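From: Leilani Okafor
To: bench-practice list
Date: 10/02/2025
Subject: Re: Draft 2 of the two-arm bench practice notes

Hi everyone,

Thanks to all of you who wrote back after the first draft went around, and sorry it has taken me this long to get to the second one. I had meant to do it over the break and then the break went to painting the laundry, as these things do. Anyway! I'm going to start with Priit's message, which most of you will have seen, as it raised the point I'd been quietly avoiding.

Priit Adomaitis wrote:

> I like the draft and I'd sign up to most of it tomorrow. My trouble
> is with clause 4, "keep the shared area clear of both arms unless a
> task is running". It is written for a cell with a fence around it.
> At Rumham the arms sit at either side of a small table and the
> shared area is practically the whole table, so on a strict reading
> we would be in breach from the moment we switched on. Could we say
> something about who may reach in, and when, and leave the arms to
> be where they are? Also, cables. The draft has 12 clauses and not
> one of them mentions a cable.
>
> Priit

He's right on both counts. I wrote clause 4 with the old Motell cell in mind, where you had to open a gate to get near anything, and most of us don't work like that any more. So I've thrown the old wording out and had another go:

4. Before a hand goes over the table, both arms are to be in hold, and the person reaching in is the one who puts them there. If two people are at the bench, they agree out loud who that is. Motion is not to be released again until the same person has said "clear".

I know the saying out loud feels a bit silly when there are only the two of you and you've been doing it all morning. We were bashful about it at Waddale as well, and then after a fortnight it was simply how we talked. The colour of a status light is not a substitute, by the way. Different makers use green for different things, and I would much rather people learned what their own arms mean by it than trusted a general rule from me.

On cables, I've added a new clause 13. It asks that every cable running along a moving arm be checked through the full reach of the task before the first run of the day, with the arm at low speed and somebody watching the wrist. Loops need enough slack to let the wrist turn, but not so much that they can hook a finger or sweep a part off the table. Camera leads are the worst for this in my experience – they get added later, by somebody in a hurry, and they're thin enough that you stop seeing them. Gear assembly is a good job to think the clause through with, as both wrists end up working close in over the same plate.
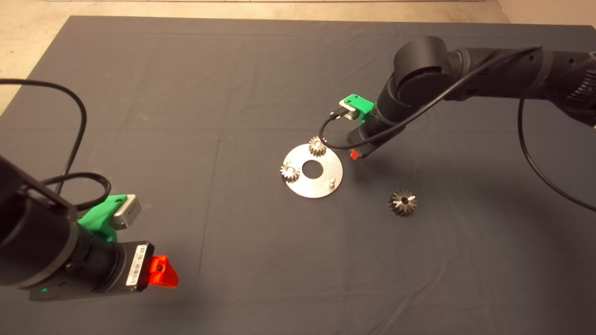
Sang-wook Ham replied that he would go further on loose parts, and that the note ought to say where a part may be set down before it is fitted. His view is that anything waiting its turn should have an agreed spot on the table, written on the job sheet, so that whoever reaches in doesn't have to guess whether it has been put there or dropped there. He also asked whether a cloth counts as a work surface under clause 7, given that it can shift under a part.

I think the set-down idea is a very good one and I've put it in as the second half of clause 6. It does mean a bit more writing on the job sheet, I'm afraid, but one line will generally do it. As for cloths, I've said they are fine as long as they're fixed or heavy enough to stay put, and that they should be pulled straight at the start of a session. Marijke Van Beek would like them banned and Esben Baldursdóttir would like them compulsory (he's lost a lot of small gears to bare tabletops, poor man), so I've landed in the middle and expect to hear from both.

Two things are still open, and I'd love your thoughts on them:

Clause 9, labels. At present it says every gripper must carry an identifying label that can be read without moving the arm. Chou pointed out that on a wrist that turns, there may be no such place. Would "readable in the parked position" do?

Clause 11, printed brackets. I've asked for a look-over for cracks every 12 weeks, and that's purely a guess on my part. If you keep records of when yours have failed, please send them along, however scruffy.

Comments to the list please, and not just to me, so that everyone can see who wants what. I'll gather them up and have draft 3 out in April, when I'm back from my sister's. If you're trying any of this at your own bench before then, do tell us how the wording of clause 4 holds up with real people in the room.

Warmly,
Leilani

Bench-practice list | Contact the list owner | Messages copyright their authors | Back to top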